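The Corner Finder

Part one: Thursday

The planner was called Joka, and I'd been looking after it for three months when it decided that a fish was the corner of a towel.

I should say that I never wanted to work on laundry. I came to Irnix to do motion planning for warehouse arms, big stuff, pallets, and then the pallet people ran out of money and Tirta Osman came over to my desk with a mug in each hand and said how did I feel about towels? I said I felt fine about towels. She gave me one of the mugs and that was my interview.

So now I had Joka. You give it a picture and it gives you back two points in space and a confidence, and the two points are where the fingers should go. Then it works out a path for the hand, and then it folds. On the office table, which is grey, it was brilliant! Grey table, white towel, four lovely corners, 100 tries without a slip. Mojtaba Moradi had printed out the graph and stuck it on the fridge.

Then we pointed it at the bedroom recordings from Serkcombe and it fell to bits.

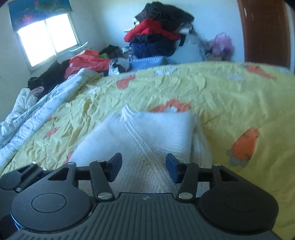 I stayed late on Thursday with the replay tool open, which is my favourite thing we ever built, though I'd never say so to Mojtaba as he built it. You drag a little slider and the planner runs again at each moment, and it draws its opinions on top in green. I dragged it back to a bit where the towel was sitting there already folded, all in layers, waffly weave, right in front of the finger pads. Easy, I thought. And up came the green cross, a good hand's width beyond the towel, bang in the middle of an orange blossom on the bedspread. Confidence 26. I moved the slider one notch. The cross hopped over to the big orange shape on the right, the one with the grey outline, and the confidence went up.

"It likes the fish," I said.

"That's a flower," said Mojtaba, who was meant to have gone home.

"It's got a fishy outline."

"It's a flower, and your edge weights are rubbish."

He pulled a chair round. We spent the next hour on the edge weights (they were a bit rubbish, he was right) and at the end of it Joka liked the fish even more. I went home on the last bus with the whole thing going round in my head, orange, white, orange, white, and I dreamt I was trying to tuck a haddock in.

Part two: what Tirta said

The trouble was that we had a demo for Daneshvar coming. Daneshvar runs guest houses all up and down the coast, 12 of them, and every one has its own idea of a bedspread. They didn't want to see a grey table. They'd been very polite about the grey table.

I told Tirta I could mask the colours out. Anything orange, bin it.

"And when the towel's orange?" she said.

I said we'd worry about orange towels in December. She gave me a look. Tirta has been doing this since robots needed a cage and a man with a key, and she's got a look for every sort of shortcut, and this was the one for shortcuts she'd taken herself and been sorry about.

"What do you do," she said, "when you're folding a towel on a busy bed?"

I said I didn't know, I just folded it.

"Go and fold one, then."

I felt a right idiot, but I did. I went home, got my loudest duvet cover out (stripes, a present from my aunt) and put a towel on it, and I folded it over and over while my flatmate stood in the doorway eating toast and not asking. And the thing I noticed was so small I nearly missed it. I hardly looked for the corner at all! I looked at the edge, a nice long bit of edge, and I let my eye slide along it until it turned. The corner was only the place where the edge ran out. I could have had a whole aquarium on that duvet and it wouldn't have bothered me, as none of it was joined on to the towel.

Joka did it the other way round. It went hunting for corners all over the picture, anything pointy, and then afterwards it asked whether there was a towel nearby. A petal is pointy. A tail is pointy, if it was a tail.

I wrote it on the back of my hand so I wouldn't lose it. "EDGE FIRST." My flatmate said was that a band?

Part three: edge first

It took me four days, and one of those went on a bug where I'd swapped left and right. The new code started at the strip of picture between the two pads and asked one question: what's the nearest big patch of the same stuff? Then it walked round the outside. If the walk turned sharply, that was a candidate. If it wandered off onto something else, a duvet say, it had to turn round and come back.

I hadn't counted on the duvet. The writing on it drove the thing potty. Joka would come strolling along the towel, meet a white quilt with letters all over, and try to read its way up to the pillow. So I put in a rule about weave, how rough the white is close to, and then it behaved a lot better, and I ate a whole packet of custard creams in celebration.

By then Mojtaba had stopped saying flower every time he walked past my desk, so I knew he was interested. He came over with his coat on and said go on, show me a hard one. I picked a moment with the towel opened out flat and the pads apart, nothing between them, and that great heap of clothes at the back gone all smeary with movement, red and navy and a black thing on top. The old Joka would have had a party in that heap.

I pressed the key. There was a wait, longer than I'd have liked. Then a green line set off along the folded-over edge at the top of the towel, quite slowly, like somebody walking along a kerb, and it kept going.

"It's on the edge," said Mojtaba.

"Shh."

"I'm only saying." 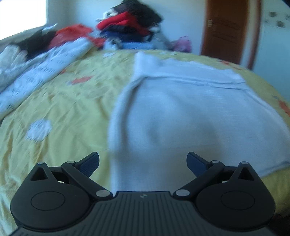

Part four: Daneshvar

They sent two people, and one of them had brought a bedspread in a carrier bag. Parrots. I saw it come out of the bag and my stomach went through the floor, and Tirta shook it out over the table herself and smoothed it down without a word.

The arm came across. The green line on the screen found the towel, went round it, dithered at a wing for what felt like a week, and came back. The fingers closed on the first corner. It folded that towel in half, and then it folded it again, a bit wonky, and laid it down on a parrot's head.

"Can it do pillowcases?" said the woman from Daneshvar.

Tirta said it could by spring. I looked at Mojtaba and Mojtaba looked at the parrots.

He took the old graph off the fridge that afternoon. When I went in for milk there was a new one up, with a little orange drawing in the corner of it, and I still say it's got fins.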